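From: Wichai Onsri
To: Chuensuk Kitchen and Table list
Subject: Re: [chuensuk] Stone counters and what to put on them

Orathai Yensuk wrote:

> We are down to two choices for the counter in the Nakau house. One is a
> brown marble slab that Surachet found at the yard, and the other is a gray
> granite that I like less but that everyone tells me to buy. We cook every
> day, a lot of lime and tamarind and fish sauce. My questions are these.
> Does marble really etch as badly as people say? Is the sealer worth
> paying for? And can I go on cutting directly on the stone the way my
> mother did on hers? She never owned a board as far as I remember.
>
> Kamol says to ask you since you have had yours for 15 years.
>
> Orathai

Orathai,

I'll take these in order.

Yes, marble etches. Lime juice will leave a dull spot in a few minutes, and tamarind is nearly as bad. On a polished slab you see each one when the light comes in low. On a honed slab you see far less, and after a year or two the marks run together and you stop looking for them. Mine was polished when it went in. I had it honed in the third year and I wish I had bought it that way. Ask the yard for the price both ways before you pay a deposit. Some yards charge extra for honing and some don't.

People mix up etching and staining. An etch is the acid eating the surface. A stain is something soaking in. A sealer helps with the second and does nothing for the first. So when the man at the yard tells you the sealer will protect you from lime, he is wrong, or he is selling sealer.

I do still think the sealer is worth it. I use Cliline, the thin one in the can. It goes on with a rag, sits 15 minutes, and then you wipe off what is left. Don't let it dry on the stone or you will be scrubbing haze off for a week. I do mine every July. To check whether it needs doing, put a spoonful of water on the stone and leave it. If there is a dark patch underneath after 11 minutes or so of doing something else, seal it. If not, put the can back.

Binen makes a sealer too, at twice the price. Kittipong used it on his bathroom and likes it. I have not tried it and can't compare them.

On cutting directly on the stone, please don't. I know your mother did. Mine did too, and her knives were terrible. Marble is soft enough to scratch and still hard enough to ruin an edge. You lose both ways. Granite won't scratch so easily but it is worse for the knife. One afternoon of slicing shallots on bare stone will roll the edge on a good blade, and then you are back at the sharpener pressing through tomatoes in the meantime.
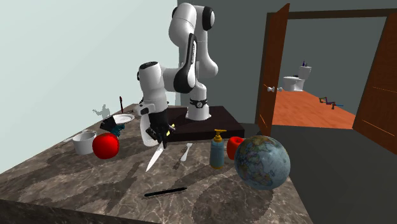 Get a heavy wooden board and leave it out. If it has to come out of a cupboard you won't use it. End grain is kinder to the knife, but it costs more and it needs oil. Mine is plain edge grain, two inches thick, and I put a damp cloth under it so it doesn't slide. A thin plastic one for fish and chicken is enough on top of that. Skip glass boards altogether. They are the same problem as the stone in a smaller size.

For sharpening I use one water stone, the 1000 grit, and nothing else. People on this list will tell you to go finer. For home cooking the 1000 is fine. Ten strokes a side when the knife starts to skid on a tomato skin, and a steel in between if you have one. Surachet has my spare stone somewhere. Ask him for it, he hasn't used it.

A few other things you didn't ask about.

Measure the overhang where people will sit. The first fabricator gave us too little and your knees hit the cabinet. We had to live with it.

Ask where the seam will go, and ask to see it drawn on the actual slab. On a stone with strong veins a seam in the wrong place is all you notice. Kamol has one right beside the sink — it also collects water.

Clean with dish soap and water. No vinegar, no bathroom spray, nothing with lemon on the label. I told my nephew this on a Monday and found him using vinegar before the week was out.

Turmeric is the one stain I never got out. There is a yellow spot next to the stove from a bowl of curry paste that sat overnight. I tried baking soda paste under plastic wrap, twice, and it got lighter but it is still there.

As for which one to buy, if the marks will bother you, take the granite. If you already know you want the marble, take it honed and don't ask any more people. You can come and see ours after four any day, and bring a lime if you want to try it on the offcut in the garage.

Wichai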